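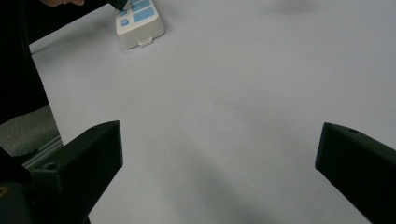
Fingers wide apart over the table, with a dark tip up by the small buttons of the white box.

Squeeze, and it squeezes back

2020-05-23

I should say straight away that I can't solder. I can make two wires stick together, and people who know what they're doing come over and look at it and go quiet. So when I tell you I've spent most of my spare evenings building a gripper that you hold in your hand, please picture a lot of blobs.

The project is called Zikine, and if you want to know why, it was the name on a jar of something pickled that sat on the shelf when we had to type a name into a form. It's been Zikine ever since and I've grown fond of it. The workshop is the Purnard, up a flight of stairs in Falton, behind what used to be a carpet shop. You pay by the month, you get a key and a shelf, and you share the big machines with a man restoring a harmonium and several people who seem to make nothing but lamps.

What we're after is easy enough to say. You hold the thing like a rather bulky pair of tongs, you do an ordinary job with it (pick up a peg, push a button, put a lid on a pot) and it records how far the fingers opened and closed while you were doing it. Later on, an arm with the same fingers on the end has a go at copying you. I love this idea! I've never been able to write the sort of code that tells an arm where to go, but I can certainly pick up a peg.

The fingers took longest by miles. I'd assumed the clever part would be the electronics, and that fingers were just, you know, two bits that meet in the middle. Mine didn't meet in the middle. The first pair crossed over like a beak. The second pair met beautifully at the tips and then, as soon as there was anything between them, splayed apart at the bottom and spat it across the room. I lost a perfectly good cork that way and it's still somewhere behind the pillar drill.

We're on version 6 now. It has a good flat face at the end of each finger and a rounded top corner, and that corner is the thing I'm proudest of. With a sharp one I kept catching the edge of whatever I was going for, and knocking it over before I'd even closed my hand. I went at the old pair with a file one evening out of sheer temper and it was better at once. So I filed some more, and then of course I'd taken off too much on one side and had to start again with a drawing, like a grown-up.

Then there's the spring. Oh, the spring. If it's too stiff your hand aches after ten minutes and you start cheating, holding things with the very edge of the grip so you needn't squeeze so hard. Too soft and the fingers don't open again until you give the whole thing a shake. I bought a mixed bag from Intarasuk, the odds-and-ends counter at the bottom of the hill, and tried them one after another with a mug of tea going cold next to me. The winner was the eighth one in, a stubby little thing that doesn't look up to much. I went back the next morning for more and they'd sold out, so there are 8 other springs in my drawer that nearly work and one I guard with my life.

Button pushing was meant to be the easy job. A box with buttons on it doesn't roll away, doesn't squash and doesn't need lifting, so it seemed a kind thing to start with. What I hadn't bargained for is how much I use my fingertip to find a button, and how little I look at it. Take the fingertip away and give me a blunt black point instead and I'm all over the place! I come in from the side, I hide the button behind my own tool, I poke the casing. The big panels are fine. The little ones had me muttering.

The trick, if you ever find yourself in the same spot, is to come in slowly with the fingers already shut to the width you want, stop just short, and then go. I'd been closing and poking in one movement, like somebody swatting a wasp. Once I split it in two the recordings calmed down as well, and the wobbly lines on my laptop began to look like something a person had meant to do.

We've got 1472 recordings on the drive at the moment. I went through the lot over a few nights and threw 332 into a folder called "no", mostly ones where I'd forgotten to plug in the lead and a few where I'd sneezed. The lead is a sore point. It wants to be longer so that I can reach the far side of the table, and shorter so that it doesn't drag on my wrist, and I've re-made it so many times that it's more solder than wire.

Costs are hard to add up because so much of it came out of the scrap bin. The bearings I paid for, and they were worth it. The first lot of screws were the wrong length, the second lot were the right length in the wrong thread, and I've kept both in case I take up some hobby that needs them.

In July the Purnard opens its doors for an afternoon and we've been promised the long table by the window. I'd like the arm to push a button by then, just the one, one of the big ones. Before that I want to re-do the grip, which still has a ridge where my thumb goes, and I really must move that pillar drill and find the cork.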